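4.2 Evaluation of the Vullo two-finger gripper kit

The Vullo kit, sold by Naston, comprises a parallel gripper, a wrist camera and a licence for the Brunet control software. It was assessed at the Prosstead bench over 224 trials, using a golf ball and a flat white disc on green cloth. The supplier's default settings were kept throughout, except for closing speed, which was lowered after the first 100 trials. Flat items were treated as a separate class -- the kit's manual gives no advice on approach height for them. Marks and folds in the cloth were left in place, as the software is claimed to tolerate an uneven background. Figure 2 gives wrist-camera views of the bench. 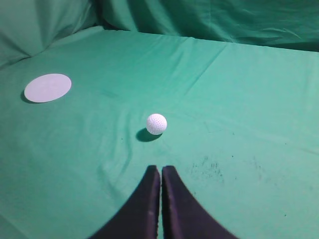
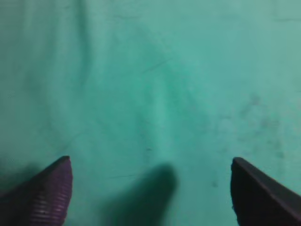
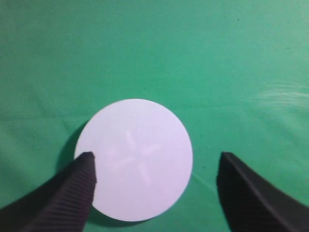
Figure 2. Wrist-camera views with the gripper fingers over green cloth.

Page last changed: July 15, 2025

Finger wear was not measured. Naston quotes a pad life of 2,000 cycles, a figure our trials were too few to test. S. Carré repeated the May calibration with a second kit and obtained the same camera offset.

Related items
Pelletier, S. -- Grasping thin parts from soft surfaces
Carré, S. -- Wrist camera calibration for low-cost arms
Brunet release notes, version 2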